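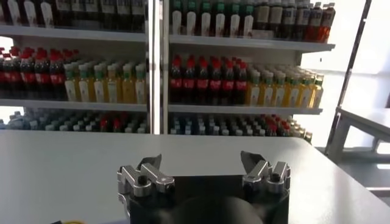

Bon, les boissons. Je commence par là parce que c'est ce que tout le monde regarde en entrant dans une boutique, et moi la première ! À Stiltov, quand j'ai repris l'aménagement du coin vente, on m'a demandé de tout décider en une semaine, et j'ai passé trois jours rien que sur les étagères. Le principe que je défends est bête comme chou : on range par famille et on laisse la couleur faire le travail. Les bouchons verts ensemble à gauche, les bouteilles plus sombres et rougeâtres à côté, toutes les étiquettes blanches vers le client, et devant, une table blanche qui ne raconte rien. L'œil va droit aux bouteilles. (Pause, laisser regarder.)

Petite parenthèse Mellach : là-bas on avait 263 références pour une surface ridicule, et Selma Petek, qui tenait la caisse, passait ses matinées à expliquer où étaient les jus. On est descendus à 70. Personne n'a réclamé les autres, sauf un monsieur, pour un sirop de sureau, et il avait raison, on l'a remis. (Raconter le sureau si la salle est réveillée, sinon je saute.)

Deuxième point, les voisinages. C'est ma marotte, je sais, Živko se moque assez de moi ! Qu'est-ce qu'on met à côté du cola ? Moi je mets du clair. Un bloc rouge et sombre, puis un bloc doré, et hop, on lit l'étagère de loin, même sans ses lunettes.

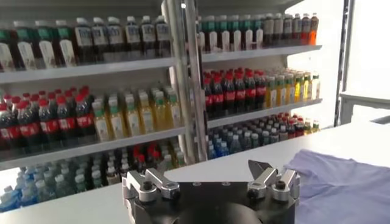
Photo : Josefina Bravo / Dervishi

Regardez la tablette du milieu, côté gauche : les Coca-Cola à bouchon rouge, et juste après, le jus ambré à bouchon vert. Les deux se tiennent bien en colonnes vers le fond, et pour moi c'est la moitié de l'affaire. Une colonne qui zigzague, le client tend la main, il en bouscule deux, il repose, il s'excuse, il s'en va. Au-dessus, c'est plus sage, du foncé à étiquettes blanches, bouchons verts puis bouchons blancs. J'aurais tendance à remonter un peu de couleur là-haut, mais Haris Nikolovski n'est pas d'accord et il va sûrement lever la main. (Haris, à la fin les questions !)

Et puis il y a le tissu mauve, à droite sur la table. Ça m'amène à la partie qui me tient à cœur : la table devant les boissons. Une table vide dans une boutique reste vide dix minutes, pas plus, alors autant décider de ce qui s'y passe. Chez Dervishi on y plie les tee-shirts. Au début je trouvais l'idée bizarre, du linge devant des bouteilles, et puis j'ai vu les gens s'arrêter pour regarder quelqu'un plier, et en profiter pour prendre à boire. Je n'ai pas d'explication savante.

Ma méthode, pour celles et ceux qui notent : on pose le tee-shirt bien à plat, on lisse le ventre avec la paume, on s'occupe des manches, et seulement après on rabat les côtés.

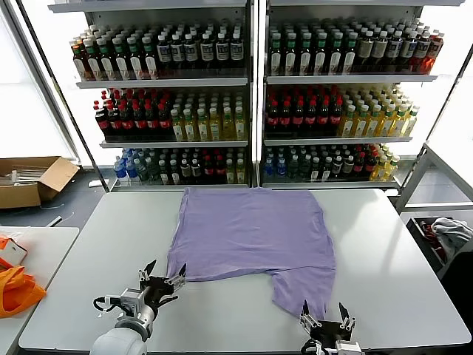 Les manches courtes, c'est toujours là que ça coince. On les oublie, elles dépassent du pli, et la pile penche avant midi. Despina Nedeljković plie tout sur un carton de 21 centimètres de large et ses piles sont impeccables, j'en suis jalouse. Moi je fais à l'œil, donc c'est moins droit, mais je vais plus vite (on s'est chronométrées en décembre à Gralport, j'ai les chiffres si quelqu'un insiste).

(Demander à la salle : qui plie sur place, qui plie en réserve ? Mains levées, puis enchaîner sur l'éclairage, diapo 19.)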